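About Amutov

Amutov is a small testing company in Brelley. We find out which household and shop-floor chores a machine can do today, and we write up the results for people who are thinking of buying one.

We started in the back half of a former print shop with one rented arm and a list of kitchen jobs. There are 16 of us now. Most came from repair work, catering or warehouse jobs, and a few are engineers. We don't build robots or sell them, and manufacturers pay the same fee whatever the report says.

What we test

Our current list has 171 chores. It covers clearing a table, stacking bowls, sorting laundry, filling shelves, packing mixed orders and wiping down a counter. A chore is tried on 5 different days, with the objects moved between runs – homes and stockrooms don't stay arranged the way a lab does. We record drops, stalls and every time a person has to step in.

Last year we logged 4000 runs. Akance, a kitchen supply wholesaler, used the results to plan its packing line. Ajayi, which runs serviced apartments, read the same reports and decided to wait.

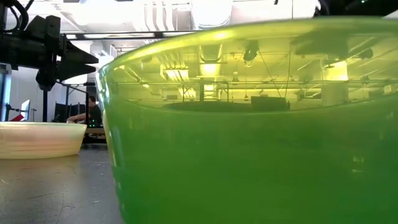

Can a robot do the housework yet?

Parts of it, if the job is narrow and someone is nearby. Moving dishes from one known place to another is often fine. Putting away a full load in a kitchen the machine hasn't seen before still goes wrong too often for us to recommend it, and folding is slow.

Visiting

The workshop is open to visitors on the first Saturday of the month, from 10 a.m. Please write ahead if you want to bring a group. Reports older than a year are free to read at the front desk – newer ones can be ordered by mail.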